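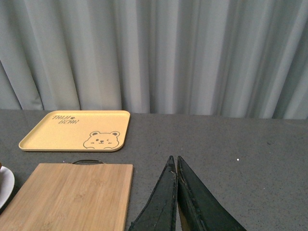 A grey curtain behind a dark grey tabletop.

RAIN GAUGE NETWORK TO COVER THE WHOLE ULAVAU VALLEY BY NOVEMBER

For release: immediate, weather permitting

The Ulavau valley is to get 126 new rain gauges, ending a long tradition in which the official rainfall for the entire district was whatever fell on the roof of the pumping station at Drastov.

The gauges will be fitted on farms, in school grounds and beside the upper reservoir road under the Gökçe Rainfall Project, which has spent the past two winters trying to work out why its flood warnings kept arriving shortly after the floods. The answer was fairly plain. Drastov sits in the driest corner of the valley, tucked behind a ridge. On one night last spring its gauge recorded four millimetres while the village of Justik, on the other side, had 207 and lost a footbridge.

"We issued a statement that evening saying conditions were settled," said Recep Taşdemir, who leads the project. "I wrote it myself. People in Justik have been very good about mentioning it to me ever since."

The new gauges report every 30 minutes, day and night, by radio. The old one is read at nine in the morning by whoever is on shift, and entered in a book. It will stay in service, partly to keep the long record going and partly at the request of the pumping station staff, who are fond of it.

Farmers were asked last year whether they would take a gauge on their land. Most said yes. A few wanted to know if it could be used to make it rain, and one asked for two in case the first was wrong, a point the project team has since taken rather seriously. Paired gauges will now be put in at the steepest sites, where wind tends to blow the rain straight past the opening.

Ebise Ambaye, the project's hydrologist, said the extra readings should give villages below the reservoir several hours' notice of high water, where at present they mostly have the sound of it. "Rain in these hills is very local. You can stand in a downpour and watch your neighbour hang out washing," she said. "A single gauge was never going to tell us much, except about its own roof."

Warnings will go out by text message and on a board outside each village shop. They have been rewritten in everyday words after a trial in which residents were told to expect "enhanced convective precipitation" and went to bed. The new version says "heavy rain, move your car".

Ye-seo Ra, who is handling the text service, said 500 households had signed up so far. Anyone living below the reservoir can join free of charge, and can leave again at any time, though she would prefer they waited until spring.

Installation begins at the top of the valley and works down, in the same direction as the water. The last gauges are due to be switched on in November, at the start of the wet season. Should the wet season come early, as it has done before, the team will be fitting them in waterproofs.

Readings from every gauge will be open to the public, including the ones that make the forecast look silly.

Notes to editors

The Drastov gauge records will be available to researchers on request. Three pages are missing and one has been used for a shopping list.

Interviews can be arranged through Şükran Coşkun at the project office in Drastov. Visits to gauge sites are possible in the mornings - sturdy shoes, please, and allow time for the gates. Technical questions about the radio link should go to Umut Ateş, who is usually up a hill and will ring back when he has a signal.

ENDS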